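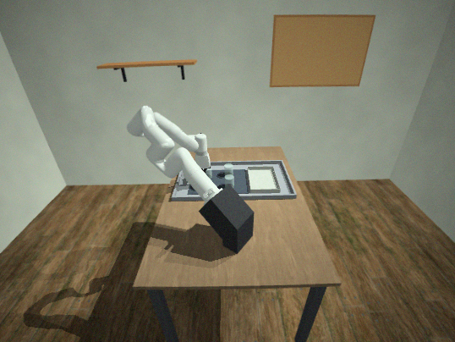

Spring once-over, the Olumgate flat
April 14, 2019

I do this list twice a year, now and again in June before the summer lets start, and I scribble as I go, so forgive the rambling!

Smoke alarm, hall: OK. Loud as ever, and next door's dog joined in.

Smoke alarm, kitchen: OK, but the cover is greasy. Wiped it, needs doing properly.

Carbon monoxide alarm: REPLACE. The date on the back has passed (I'd have sworn I bought it last year). Going for the Sument one again, it was easy to put up.

Boiler: serviced, sticker signed. Pressure was a bit low so I topped it up myself and felt very clever.

Electric meter: 3481. Cupboard door still sticks.

Fuse box: test button trips as it should. Don't forget to reset the oven clock afterwards, I always do.

Hot water: 60 at the cylinder. Kitchen tap takes ages to run warm.

Window catches: bedroom one is loose, quarter turn with a screwdriver and it's fine for now. The Rallar ones in the front room are lovely, wish I'd fitted them everywhere.

Stairs: carpet lifting on the 3rd step up. DO THIS FIRST, somebody will go flying. Grips and tacks are in the blue tin.

Plug-in heater: label says 2000 watts, flex looks good. Not to be used on the extension lead, I've written that on the lead in marker pen.

Front door: Backlund lock a bit stiff, puffed some graphite in. Spare key back on its hook.

Fire blanket: still in its pouch by the cooker, tabs hanging down.

Still to buy: the alarm, carpet tacks, degreaser, batteries (the square ones).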